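Tutness Home Audio Club
Minutes of the meeting held January 6, 2026

Chair: Guadalupe Ventura
Minutes: Jae-hoon Ko

1. Previous minutes
Approved with one correction. The turntable sold in the member sale was a Guo, and the buyer has the receipt.

2. Receiver comparison
Jae-hoon played the same two film clips through the Prirora receiver and the club's older Provside. Speakers and cables were unchanged. Most members preferred the Prirora for dialogue. Opinion on music was split, and two members found it thin with the room correction on. Jae-hoon will repeat the music portion with correction off.

3. Subwoofer placement
The sub stays in the front left corner for now. Guadalupe still hears a boom near 33 Hz from the back row and wants to try the side wall. Crossover to stay where it is until that has been done. 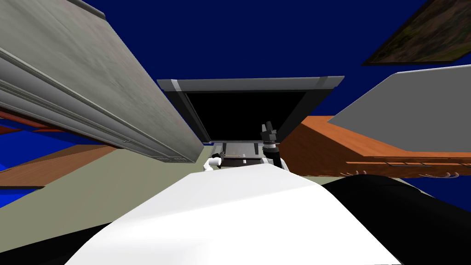
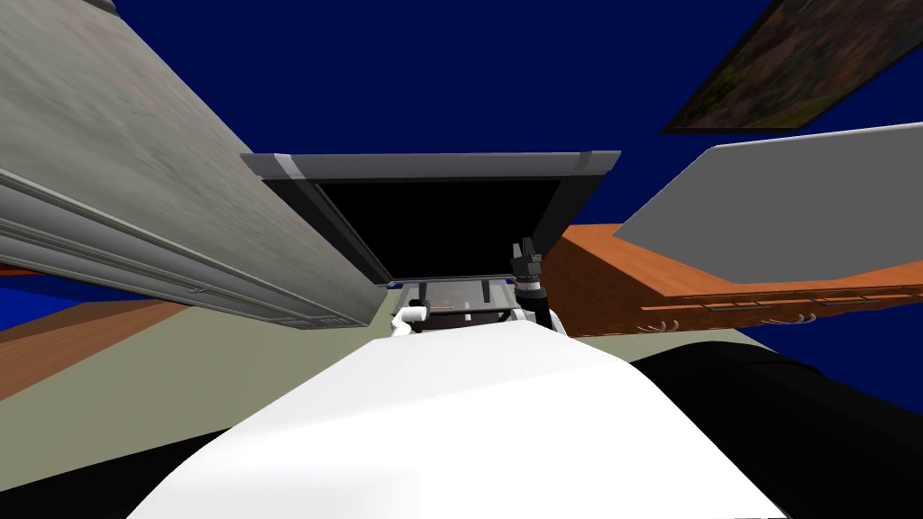

4. Speaker wire
The remaining spool is down to 101 feet. Members taking a length should write it on the sheet - several did not last time. Banana plugs are sold in packs of 4 at the same price as before.

5. Money
Balance is $346 after the room fee. A request to buy a second calibration microphone was put off until the repair bill for the Provside comes in.

6. Other business
A member asked whether headphones could be covered this year. Agreed in principle, no date set. Anyone with an open-back pair to lend should tell Jae-hoon.

Next meeting: same room, end of January. Bring your own discs.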